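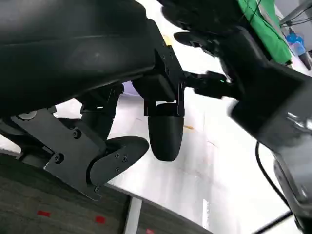 Home Projects Notes Archive Contact

Second evening with the Balorik controller. Both arms now share one clock, and the delay from command to finger movement is down to 90 ms – it was 124 on the Surdu board. I ran 1,342 open and close cycles before changing anything else.

The rounded fingertip gives more repeatable contact than the flat pad, though it slips on thin card. Radu Vlad wants softer tips tried next. I'll order 2 sets in December.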